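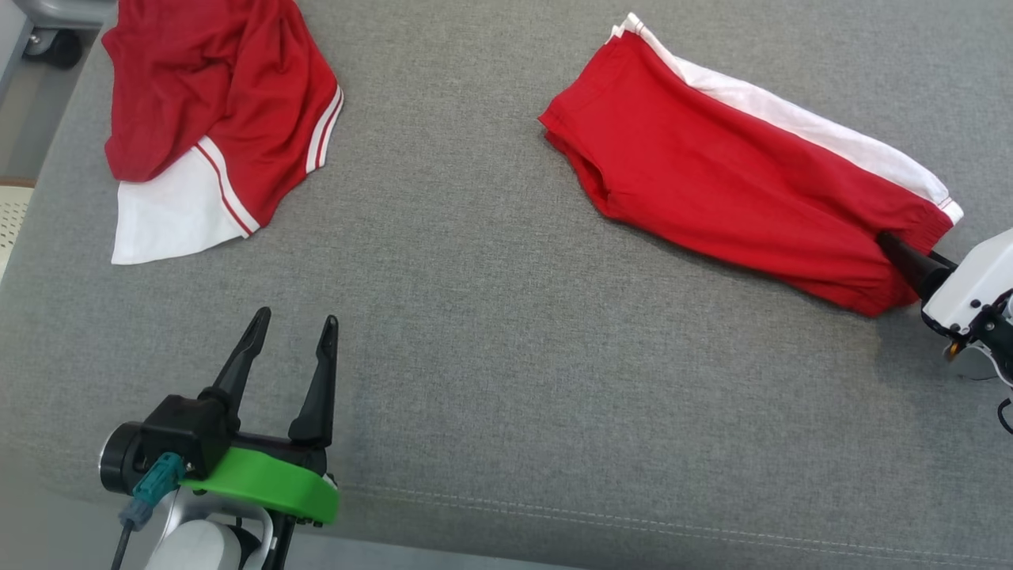 Cleltusov opens textile return points in 14 towns

Sun 28 November

Cleltusov, the textile sorting company, has opened return points for worn sportswear in 14 towns. The network takes team kit, training wear and shorts in any condition, including items with printed numbers or sewn badges. Footwear, shin pads and wetsuits are not accepted.

Garments are taken each week to the Corkik sorting hall, where they are weighed and split by fibre content. Polyester knit with a polyester share above the set limit goes to the Flastov line for shredding and re-spinning. Mixed fabrics are cut into wiping cloth. Items fit for wear are washed at low temperature and passed to clubs that have asked for them.

A trial held in April at a single site took in 1,227 garments over 30 days. Of these, most were plain or two-colour shorts and shirts. Elastic waistbands and drawcords caused the longest delays on the line, and a trimming station has now been added ahead of the shredder.

"Trim is the main cost in this type of work," said Marloes Dierckx, head of processing at Cleltusov. "Side stripes in the same fibre can stay on. Rubber, metal eyelets and heavy transfer prints have to come off first."

Donors are asked to empty pockets and close zips. Bags should be tied and weigh no more than 13 kg. Care labels should be left in place, as they are read at the first sorting step. Items may be faded or torn but must be dry.

Yarn from the Flastov line will be supplied to Majali, which knits lining fabric for outdoor clothing. The supply agreement covers undyed and mixed-colour yarn. Sorting by shade will be added at a later stage.

Clubs wishing to return a full set of kit should book a collection through their nearest return point. Opening hours are posted at each site.

Press contact: Stijn Hendriks, Cleltusov
Technical enquiries: Xolani Motaung, Corkik sorting hall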